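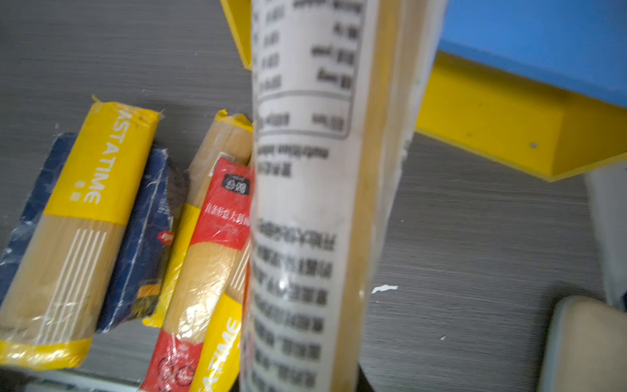
Simone Pacheco wrote to me after my June column to say that a dropped bag of spaghetti is not a safety matter, and that I should save the word for people who get hurt.

I disagree. The packing arm at Jovholm let go of 19 bags in one shift, and the log recorded every one as placed. The grip sensor had failed and kept reporting a full hand. The arm carried on at normal speed, and the software had no rule telling it to stop.

Pasta is cheap. A sensor that reports the same value whether it is working or dead is a fault in the design, and the next load could be glass or bleach, with a worker reaching in to clear the floor.

Randora, which supplied the cell, has offered a new sensor. I would ask for a second one, wired separately, and a hard stop when the 2 disagree. Until that is fitted, the cell should run at half speed with its gate locked.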